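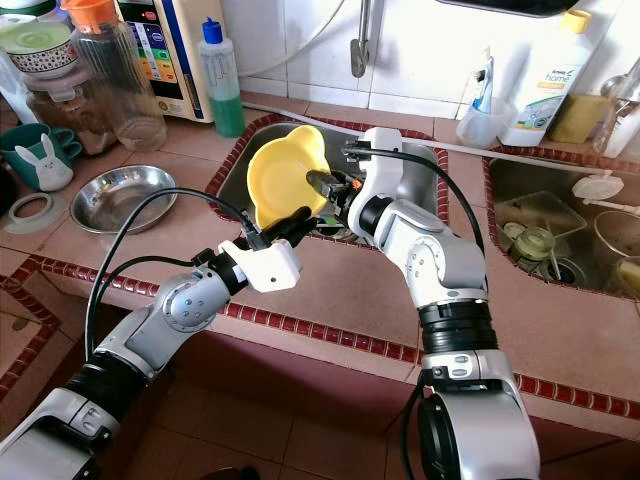

Latthorpe opens shared kitchen to evening residents

The Latthorpe housing association will open its tiled kitchen on Mottram Street to tenants in the evenings starting in October. Until now the room could be booked only before noon.

The kitchen has two sinks set side by side in a tiled counter, with a border of small red tiles around each. The association kept the counter as it was when it took over the building and spent its money on the plumbing and the hot water supply instead.

"People told us they wanted a place to cook for more than two and wash up properly afterward," said Hamish Niven, who manages the building. "We had the room. It was closed when most of them got home."

The association sent a survey to its tenants in the spring and received 237 replies. Washing up was the subject raised most often, ahead of storage and parking.
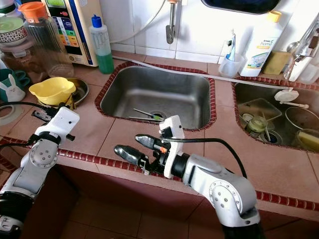
How the sinks will be used

Under the new house rules, the center sink is for washing and the right sink is for dishes waiting their turn. Containers should be emptied before they go in, and lids washed separately. Tongs and other small tools may be left in the center sink only while someone is working there.

Sponges and scrubbing pads will be replaced every Thursday. Tenants may keep their own dish soap at the back of the counter.

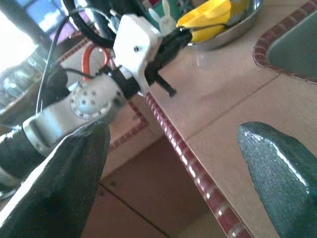
Evening sessions will last 2 hours and cost nothing for tenants. Outside groups will pay $40 a session, plus a deposit of $100 that is returned once the counter and both sinks have been wiped down.

Archie Forsyth, who handles bookings, said the first sessions will go to tenants whose own kitchens are being repaired. Remaining places will be given out in the order requests come in.

Request forms are available at the Latthorpe office and can be returned there or left in the mailbox by the front door.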